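Ripening mangoes: does keeping them with tomatoes do anything?

matubbar84
Mine was hard as a cricket ball when I bought it. My nan swears by putting fruit together somewhere warm, so it's gone on the bed with a tangerine and a couple of cherry tomatoes.
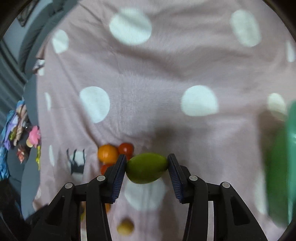 Ukivbridge Allotment Club – Kitchen & Storage

cilley12
Not convinced. A cherry tomato is tiny, how much gas can it give off? Paper bag and a banana, or don't bother.

matubbar84
Bananas go black on me. And a bag sweats.

flukiso
Disagree with cilley, tomatoes do work, just slowly. But green skin proves nothing, some sorts stay green when ripe. Smell the stalk end.

cilley12
"Slowly" meaning it would have ripened anyway?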